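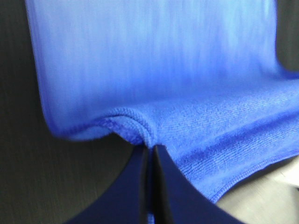 Pricing a Towel-Folding Cell: Where the Money Goes After the Arm

Buyers who come to automation from laundry, hospitality or contract cleaning tend to start with the arm. It has a model number and a list price, and it fits on one line of a request. At Nirnside, a textile services firm that handles microfiber cloths for cleaning contractors, the arm was the easiest line to approve and the least useful one for planning.

Mostafa Bennani, who wrote the equipment plan, split it into 3 parts: fixed hardware, consumable hardware and hours. Fixed hardware covers the arm, the mount, the controller and the table. Consumable hardware covers fingers, finger pads, cables, wrist camera covers and the cloth laid over the table. Hours covers setup, operator time and rework.

The second part is usually underestimated. Grip surfaces wear, and microfiber is hard on them because the loops catch lint and hold it. Nirnside budgeted 600 dollars a year per station for fingers and pads, ordered from Steltetti in sets. Bennani advises asking for the price of a replacement set in writing before the gripper is ordered, along with the lead time.

Finger geometry should be settled at the same stage. A narrow tip can take a single hem. A wide ridged face holds a folded bundle better but may pick up a second layer. Switching between the two means a tool change or a second station, and either one belongs in the plan.
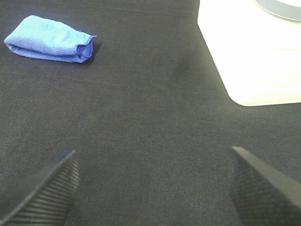 Table covering is a small cost with a large effect on results. A dark woven cover gives the camera good contrast with light blue cloth and keeps the cloth from sliding when a finger touches it. The cover has to be stretched and cleaned on a schedule. Nirnside allots one spare per station.

Hazem Kamel of Belhaj, the integrator on the project, quotes hours separately from hardware and recommends that buyers insist on it. His quote for commissioning one station came to 1,319 dollars, excluding travel. It covered camera calibration, grip force settings for each cloth type and a written acceptance test. Adding a cloth type later is billed as new work.

The control software, Prundex, is licensed by the station, with renewal each November. Bennani moved the renewal into the operating budget so that it would not compete with spare parts.

Final approval for the second station is due 1st April. The request includes two sets of fingers, one table cover and no new arm; the arm will come from a palletizing line that is being retired.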